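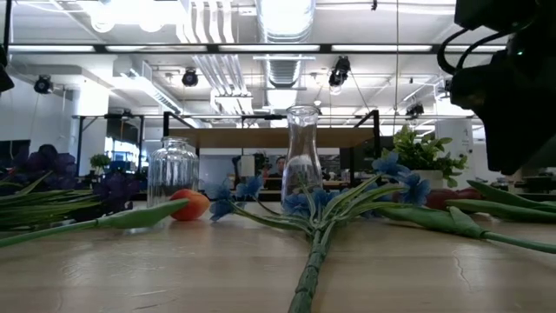
Week 9 handout: Arranging with artificial stems

Floral Display for Shops and Events, Wodmont evening program
Notes by Farzana Zaidi

Read this before you come in. We lose a good half hour every September to people who want me to repeat what is on the handout, and I would like that half hour back for cutting and bending.

1. What this session covers

Choosing a vessel, reducing a spray, setting stems in clear glass, and placing a finished piece with one or two loose items next to it. Last week was fresh material and conditioning. Most of you will be asked for artificial work sooner or later, usually by a client who has been told it is cheaper and no trouble. I have doubts about both claims and you should too. A decent spray costs more than a bunch of market tulips, and it collects dust from the day it goes up. Get the client to say how long the piece has to last and who is going to clean it. If the answer to the second question is a shrug, put a cleaning visit in the quote.

2. Vessels

The two on the table are both clear glass and have very little else in common. One is a short, wide ribbed jar with a narrow threaded neck. The other is a tall bottle with a rounded shoulder and a lip at the top of a short neck.

Students reach for the tall bottle nearly every time. I understand it, a bottle looks like a vase already. Before you commit, try these:

Hold the stem beside the bottle, outside the glass, at the height you want. Look at how much stem you are going to see. With fresh flowers people forgive a visible stem. With a textured green wrap they may not.

Check the neck against the thickest part of the stem, including the wrapping. Forcing a wrapped stem through glass peels the wrap, and you will not get it back on neatly.

Tip the empty vessel slightly with one finger. Artificial work is often heavier at the top than you expect and there is usually no water at the bottom to help.

The jar has its own problem. A wide body with a narrow neck lets the stem ends wander about inside, and every one of them shows. Ribbing breaks up the view a little. How much it helps depends on the light, so look at it from the customer's side and not from yours.

I am not convinced by the old rule that flowers should stand one and a half times the height of the vase. It gets printed in every beginner's book and I have never seen a reason given for it. Use it as a place to start if you are stuck. If it looks wrong, it is wrong, whatever the ratio says.

3. The blue spray

It has one thick main stem, thinner stems fanning out from it, and three clusters of blue flowers, with long narrow leaves arching off to the sides. Lay it flat before you do anything else. Flat on the table you can see where each branch leaves the main stem, and that tells you where you can cut.

Do this in order.

a) Open the branches out by hand. Bend close to the flower first, then work back toward the main stem. Small bends, several of them. One big bend at the join looks like a broken umbrella.

b) Turn some of the leaves. Sprays get squashed in the box and the leaves tend to end up all facing one way.

c) Decide whether you want the spray whole or in parts. Whole, it is a big loose shape and will want the tall bottle or something heavier. In parts, each cluster can go somewhere by itself, and the main stem is waste.

d) Cut with wire cutters, never with your flower scissors. Assume there is wire in any stem until you have checked.

Bartosz Krawczyk, who teaches the daytime group, cuts everything apart as a matter of course. I keep sprays whole more often than he does. We have argued about this for years and you are welcome to try both and disagree with the two of us.

On the color: be careful with blue. Strong blue flowers read as artificial from across a room, partly because people know how few real flowers are that color. Green around them helps. Putting more blue beside them does not.

4. Purple flowers and tulip greenery

The dark purple bunch is the hard one. Dark flowers lose their edges in poor light and turn into a lump. Keep them low and near the front, or give them a pale wall behind. In a dim restaurant corner I would leave them out completely, and I have said so to clients who then did it anyway.

The tulip stems and leaves are useful even when the heads are not wanted. A tulip leaf is broad enough to hide a bad join. Resist crossing several of them over one another in clear glass.

5. Fruit and other loose items

There is a round orange-red fruit near the jar. You may use it. You may also decide that it does nothing, and that is a perfectly good answer.

The usual claim is that a piece of fruit "grounds" an arrangement. Ask whoever says this what they mean. What I can say from watching people walk past displays is that a single warm-colored object near cool-colored flowers draws the eye down to the table, and sometimes the eye then stays there and ignores the flowers. Jamie Dawber did a counter piece for the Obeidat showroom with fruit along the front, and what the customers commented on was the fruit.

If you do use it:

Keep it off the center line of the vessel.
Leave a gap you can clearly see. Nearly touching looks like an accident.
Take it away, look again, and put it back only if you miss it.

6. The surface

Pale, slightly glossy wood like our table throws the overhead lights back at you. It is kind to clear glass and unkind to anything scruffy at the base of a piece. There is a thin dark crack toward the right-hand side, so don't stand glass across it.

Potted plants near your working area are a nuisance when you are judging an outline. Real or not, their leaves get read as part of your work. Step sideways until you have a clean background, or hold up a sheet of card behind the vessel.

7. Exercise

Work in pairs. Forty minutes, then we look at everything together.

Make one arrangement in the jar and one in the bottle, using the same material for both. Take the first apart before you start the second. Write down which one you would charge for and why. "It felt right" will be sent back to you. Maham Malik's write-up from last year is in the folder by the door if you want to see how plain a good answer can be. It is less than a page long.

Then pick one of these statements and argue against it in a paragraph:

Odd numbers of stems always look better than even.
Clear glass suits any room.
Nobody can tell good artificial flowers from real ones at a distance.

I have a view on all of these and I am not going to tell you until I have read yours.

8. Costing

Kamran Mohmand will take the last part of the evening. Bring the price sheet from the Gindurdale supplier. Some 600 lines are on it and you need 2 pages of them, the ones headed sprays and loose stems. Work out the materials cost of each of your arrangements, including whatever you cut off and threw away. Beginners leave out the waste and then wonder where the money went.

Bring: wire cutters, a pencil, a soft dry brush, a cloth for the glass.

Wipe fingerprints off both vessels before you put them back on the shelf.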